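# Chapter 5: Choosing a Gripper Before It Chooses You

Every catalog in this field promises a gripper that can pick up anything. Ask what "anything" means and the list gets short fast. When Rosângela Medeiros ran the comparison this chapter is built on, the Lumosard fingers came with a brochure of happy tomatoes, and the Dranon fingers came with a single sheet saying which way up they went. She preferred the sheet.

The test was dull on purpose. Same arm, same controller, same simulated kitchen, two sets of fingers. A trial began with the cabinet already open, so that no gripper could earn sympathy for losing a fight with a door. What remained was shelves, and shelves are quite bad enough.

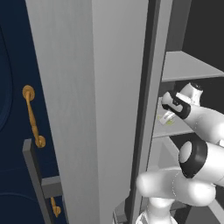

A shelf limits the approach far more than it limits the grasp. Fingers that close beautifully on an item in the middle of a table may never get the chance when there is a second shelf overhead and a wrist that needs somewhere to go. In the Grurnton trials, 162 runs ended before the fingers had touched anything at all. The log filed these under "grasp failure," which is a little like blaming the fork because you missed the restaurant.

We will therefore keep three events apart: the **reach**, the **close**, and the **carry**. Each gets its own column in your results table. If you find yourself adding a fourth column called "other," go back and watch the runs again.

## 5.1 Where the camera sits

A gripper is usually judged through somebody's camera, and the camera has opinions. A close view of the fingers flatters a tidy grasp and hides an elbow headed for the door frame. A wider view shows the elbow and leaves you guessing about the fingertips.

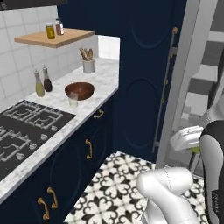
Xavier, the controller used throughout this chapter, does not care which view you like. It will follow its plan either way. You, however, have to decide whether a run counts, and you should write that rule down before the first trial. Medeiros wrote hers after more than 1,000 of them and then had the pleasure of scoring every one again.

**Before you read on:** take one failed run from your own lab and assign it to reach, close, or carry. Then give the same run to a colleague. Keep both answers for Section 5.2, where we deal with the disagreement.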